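Session recordings show nothing after I added a cookie banner

Kirsty Tosh
Put the Gilberg recording script on our landing page in November, worked great, lots of useful replays. Then we added a cookie banner and now barely anything comes through. Maybe 3 sessions a day and we get 500 visits. Heatmap is blank too. There's no video on the page, just the one photo and a signup form.

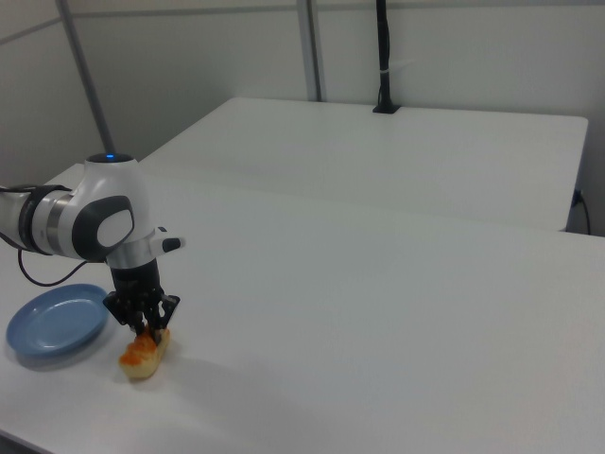

Do I have to move the script? Or is it the plan limit?? Kind of in a hurry, we have a campaign going out.

Alletti
Not the limit, you'd get an email. Your script is waiting for consent and most people just never click the banner. Check the consent category first — if it's set to "marketing" move it to "analytics", then clear your cache and test in a private window. Took me 2 tries. Also dont load it twice (once in the tag manager, once in the header), that breaks the heatmap. 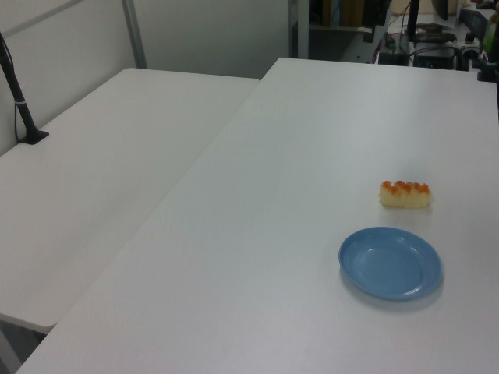

Heatmaps need a lot more clicks than replays before they look like anything, so give it time after the fix. I'd wait 60 sessions minimum. Mine was from a product page, and people kept clicking on the main photo thinking it would zoom. Would never of guessed that from the numbers. Made it a link, done.

Cowie
same problem here, switched to a different tool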